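**Tarkdale Rules** (also *Tarkdale practice*, or in older notes the *bench rules*) — a set of good-practice rules for recording hand-guided demonstrations that are later used to train robot arms. Covers handheld grippers, table setup, markers, lighting, logs. Not a legal standard. Not a safety certificate either, though it gets cited as one.

First full text dated Oct 31, 2018. Current version has 28 rules in five parts, plus an annex on food props.

## Background

Started as a shared checklist between two workshops, Vorden and Krasniqi, who were swapping recordings and finding that half of them didn't line up. Different finger pads, different camera angle, no record of which. Thibault Besnard at Vorden wrote the first draft, mostly a list of complaints. Piret Kļaviņa turned it into numbered rules and cut the complaints (a few survive as footnotes).

An early trial at Irkenska went through 464 recordings made before the rules. 151 were set aside — main causes were a marker hidden for long stretches, a loose camera mount, and clocks out of step between left and right devices. The trial report is short and doesn't break down the numbers any further. Later writers have given their own splits; none of these have a source.

## Scope

Applies to:

- handheld grippers with a camera mounted on the tool
- one-hand and two-hand work at a table
- household tasks, mostly kitchen and tidying

Doesn't apply to teleoperated arms, or to work on floors, stairs or outdoors. Mobile bases were in a draft annex, dropped in September of the following year and not picked up again.

## Main rules

### Table and surroundings

Table fixed, no wobble. Plain cloth around the work area if the room behind is busy; lettering or a project name on the cloth is allowed as long as it stays the same through a whole batch. Clips at the top of the cloth, not tape (tape lets go in the night and then the background is different in the morning). Folds are fine. Moving folds are not, so no fans.

Holes and fittings in the tabletop stay as they are. Rule 6 says not to cover them halfway through a batch, which has happened.

Overhead light on for the full session. Daylight either blocked or let in, one or the other, and written down.

### Gripper and markers

Each finger carries a square marker, flat, unscratched, facing the camera through the full stroke. Check at fully open and fully closed. Screws checked at the start of every session and after any drop, even a small one. Pads are replaced as a pair, never singly — a new pad against a worn one changes the grip and the log won't show it.

Lens wiped before each batch. Wide lenses are allowed and in practice everybody uses them; the calibration file must go with the recordings. A batch without its calibration file is treated as incomplete.
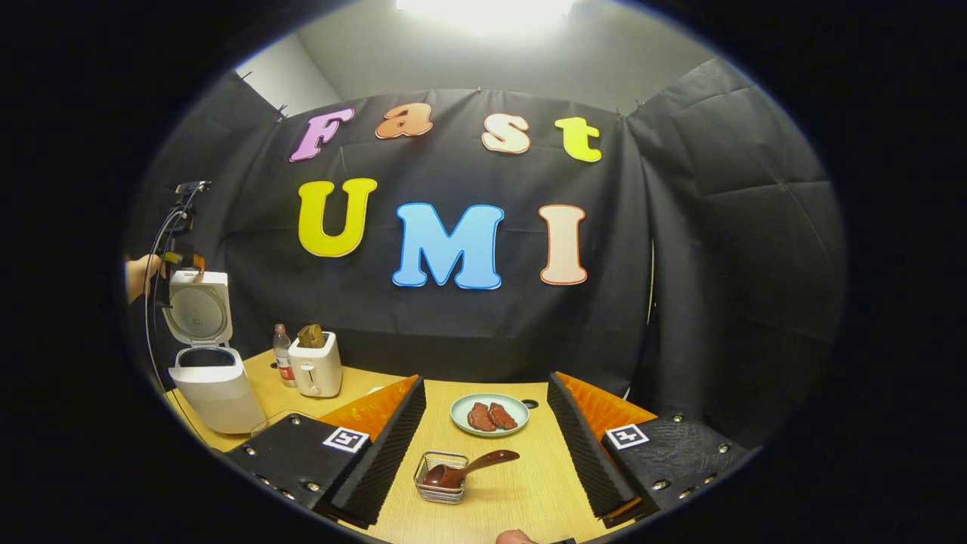
Cables on two-hand setups get their own rule (11), added after Yiran Bai's review. Enough slack for full reach, no loop that can catch on a prop. The rule gives no length in inches or anything else. Bai wanted one, the others said tables differ to much.

### Props

Real objects preferred over mockups. Appliances unplugged unless heat is part of the task. Lids, levers and doors put back to the listed start position between takes, and the start position has to be written so that a second person could set it up without asking. "Rice cooker on the left" isn't enough. "Rice cooker on the left, lid open" is.

Food may be real or fake. The annex wants it noted which, per batch, no mixing. Real food gets a discard time.

### Hands and people

Operator's hands may be seen. Faces may not. Helper hands at the table edge are allowed during setup takes and in two-person tasks, and should be tagged in the log. Names of operators are kept apart from the recordings — a code goes in the file, the list stays on paper.

Breaks are covered in one line: stop when the wrist is tired. Zane Kuusk's proposal for a fixed time limit was voted down, then came back as a recommendation in the second version.

### Logs

One log per batch. Batch size capped at 3000 takes, over that it must be split. Fields: table, light, gripper number, pad date, props, start positions, operator code, anything odd. Failed takes are kept and marked, never deleted. This is the rule most often broken acording to Kuusk.

## Reception

Mostly adopted by small groups. Larger shops tend to copy the log format and skip the rest. Aigars Bite has argued that the rules make recordings too tidy, and that an arm trained on fixed light and a fixed cloth will struggle in a normal kitchen. Kļaviņa's reply: variation is fine between batches, it only has to be on purpose and written down. Rule 19 was reworded afterwards to say so.

Another complaint is the wording on markers, which assumes one per finger. Gloves and suction tools don't fit. A working group was set up at Krasniqi, no text so far.

## Versions

- First version — parts one to four, no annex
- Second version — logs made a separate part, cable rule, break recommendation
- Third version — food annex, Rule 19 reworded, minor fixes

## See also

- Vorden log format
- Irkenska trial
- Marker calibration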